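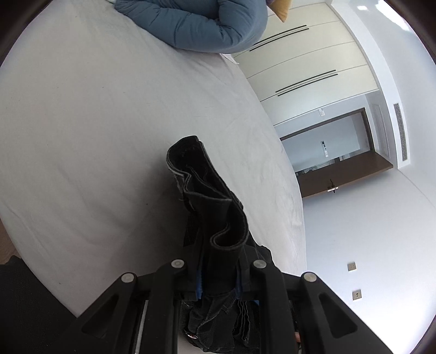

According to the Celline rep, the new indigo-over-sulphur black won't rub off onto anything after a single cold rinse. Her words in the email were "you can put it on a white couch." Fine. We have been told that before, by Redano, and I still have the cushion cover.

January, started 7.40 am

Rub tests on the black denim. Dry first, then damp. White cotton squares, 9 to a batch, same finger pressure as best I can manage, which is the weak point of the whole method and I know it. Lot 3957 is the Celline cloth. The control is the old Istik black we have used for years and complained about for years.

Dry rub: hardly any colour off either one. Celline slightly cleaner. I wouldn't bet lunch on it.

Damp rub: different story. Grey smears on most of the Celline squares, darkest where the cloth had been folded. The Istik was worse, but it's always worse and no one is selling it to us as couch-proof.

Rinsed a strip at the tap for 200 seconds, cold, no soap. Water went tea-coloured, then mostly clear. Dried it on the rack and rubbed it again. Better – call it half the colour – but "won't rub off" is a big claim for cloth that still marks a wet square.

Possible excuses on Celline's behalf: our water is hard, and the roll sat in the warm end of the store over Christmas. I don't think either explains it. Would like to see their own squares instead of a chart with no scale on it.

Also the weight. Sheet says one thing, our scale says about 122 grams lighter per cut length. Need to check the scale with the brass weights before I accuse anyone.

To do
Repeat damp rub with vinegar in the rinse (Filip workshop swears by it, I don't)
Ask Celline which fixer they used
Keep the strips out of the light until the second round
Don't order the full roll yet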